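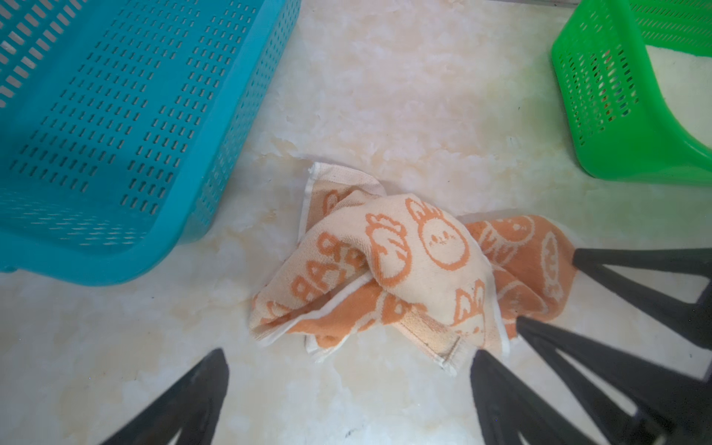 Hand towels: fold, roll or just throw them in a basket?
Home & Laundry > Linens and Storage
Started by mudroom_49, 6 July 2025

mudroom_49
We have two kids and a half bath off the kitchen that goes through hand towels fast. Most are the small printed kind with cartoon animals on them. I bought two plastic baskets with slotted sides, one teal and one green, and the plan was clean towels in one and used towels in the other.

The trouble is the clean basket. I fold everything and within a day it's a heap, because the kids pull from the bottom to get the one they want. I've thought about skipping the folding and dropping them in straight from the dryer. My spouse thinks that looks terrible. What do other people do with small towels?

plainweave
Roll them and stand them on end. You see every print from the top and no one has to dig. I switched in March and haven't gone back.

Fold in half the long way, then roll from the short side. Put the loose edge against the basket wall so it doesn't unroll.

countertop_kay
Rolling is fine for thick towels. The thin printed ones come undone as soon as one gets pulled out and the rest fall over. I tried it in a Sastus basket and had to fill it completely before anything would stay up.

I fold in thirds, then in half, and file them like folders. It takes longer but they hold.

dryer_lint_dan
Don't fold them. It's a towel for drying hands. Clean ones in one basket, used ones in the other, done. I have not folded a hand towel in 5 years and my hands are dry.

countertop_kay
And when someone comes over?

dryer_lint_dan
They dry their hands too.

mudroom_49
I'm leaning toward Dan's way for the kids' towels and folding the plain ones for guests. But I'd like to try filing first.

Question for countertop_kay: which side do you put out? Some of ours are one color on the front and something else on the back, and some have a woven band partway along that makes a lump when I fold across it.

countertop_kay
Print out, always. If there's a band, don't put a fold on it. Move the fold an inch to either side and it'll lie flat. That means your thirds won't be exact, and that's OK.

Before you fold, pick the towel up by one short end and let it hang until the other end just touches the table. Give it a second to drop straight, then lower it. If you start from a heap and try to flatten it by pushing, you get the corners tucked under and a crooked fold. 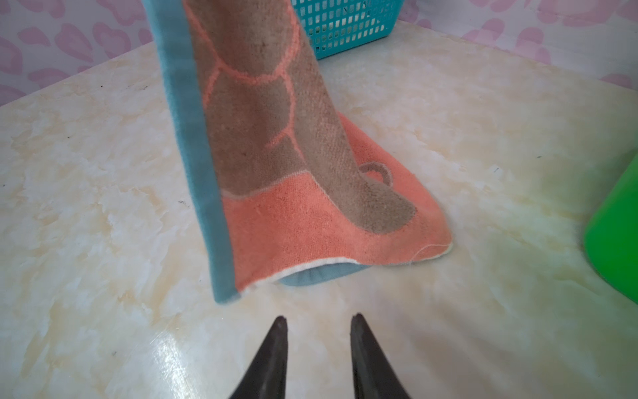 I do the hanging step even with towels that already have one fold in them. The layers line up better, and you find out right away if the back layer has slipped below the hem. If it has, shake it out and start over. Pulling on the bottom layer to fix it only moves the problem.

While it's hanging, look at the edges too. Terry towels get loose threads at the hem. Snip them, don't pull.

selvage_and_son
Agree on snipping. I disagree about thirds for printed towels. If there's a face or an animal on it, thirds usually puts a crease right through the middle of it, and then the kids can't tell which one it is, so they dig. That was the original problem.

Fold in half, then in half again, and check which quarter has the best part of the print. Put that one up.

countertop_kay
Quarters are too wide for a narrow basket.

selvage_and_son
Then use the wide side of the basket. Or one more fold. I'm not going to fight over it.

plainweave
Still voting for rolls.

One thing on the baskets: slotted ones are good for used towels because air gets through. I had a solid Vekix tub for a while and it smelled by the second day. If your towels are damp when they go in, hang them over the rim first.

dryer_lint_dan
Finally something I agree with. I'd leave the lid off as well if it came with one.

hollis_road
Does anybody have trouble with the borders shrinking more than the rest? I have a set of 4 with a solid color strip down one side, and after a few washes the strip side is shorter and the whole thing folds into a slant. I've been drying on medium.

selvage_and_son
Yes, common with a different weave on the border. Dry on low and stretch the strip by hand while it's still a little damp. It won't come all the way back. Fold with the strip on the inside and the slant doesn't show.

hollis_road
Thanks, will try low heat on the next load.

mudroom_49
Update after one load. Filed the kids' towels in quarters plus one more fold, animals facing up. The younger one took the front towel without touching the others. The older one pulled three out and put two back on top in a ball — so we're at half.

Plain ones are in thirds on the shelf. I'll give it a couple of weeks before I decide anything about the baskets.

plainweave
Try rolling just the older one's towels and see if they go back in any better.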